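The Long Way to a Good Floor

I have now bought a house for its kitchen, lived in it for five years, and fallen in love with the floor. The kitchen is fine. The floor is what I tell people about at parties, until they drift off toward the dip.

When I moved in, every room had beige carpet, wall to wall, with a smell I'd call "previous dog." One Saturday I pulled up a corner in the hall closet to see what was under it. By dinnertime I had no carpet in the hall, thirty bags of fluff and staples on the porch, and boards that hadn't seen daylight in decades. They were filthy. I was thrilled.

Then I called Geetha Rajan, who has been refinishing floors in Urkard longer than I've been paying rent to anybody. She walked the hall in her socks (she always does, she says shoes lie to you) and stopped near the bathroom door. "You've got a soft one," she said. I asked if it was expensive. She said it was a board.

The quote for the sanding came to $1,522, and I gulped and said yes. A second company wanted $1,663 and would have started in November, so that settled it pretty fast. I did the prep myself to save a bit, meaning I spent my evenings on a foam pad with pliers, pulling staples and listening to ball games. I got weirdly good at it! There's a little twist you do with the wrist and they slide right out.

What I hadn't expected was how many opinions people have about finish. My neighbor Zdzisław Marciniak is an oil man. He oils his floors every spring, on his knees, with a rag, and he'll show you the can if you stand still. My friend Aurora Barreto thinks oil is for salads and wants everything under three coats of something you could park a truck on. I went back and forth for two weeks, and had sample patches all over the hall like a bad rash. 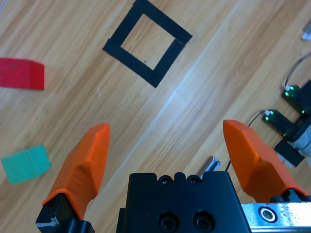 Honey-toned wood in strong light, scratches and all.

Geetha's advice was to quit looking at samples at noon. Look at them at seven in the morning, she told me, and again at night with the lamps on, when you're really home to see them. So I did, in my robe, with coffee, crouched down like I'd lost an earring. The satin won. The shiny one looked great for an hour a day and showed every crumb for the rest of it.

The sanding took two days and the dust took a month. I'd sealed the doors with plastic and I still found it in the silverware drawer, in a closed box of tea, inside a shoe. My advice is to go stay with somebody. I went to Aurora's, where I slept on the couch and heard a good deal more about coatings.

And then I came home and took my own shoes off at the door, which I had never done in my life. The boards go gold in the afternoon. There's a dark stain by the window that Geetha offered to cut out and I asked her to leave alone — a plant pot, she guessed, somebody's fern that got too much water. The soft board got replaced, and the new one is paler than the rest. She says it'll catch up in a few years.

It has its first real dent already. I dropped a cast-iron skillet on my way through with a potluck dish, stood there with cornbread on my feet and said a few words. Zdzisław came over to look, ran his thumb across it, and told me that with oil you could just rub that out. He's left a can on my porch. I haven't opened it yet.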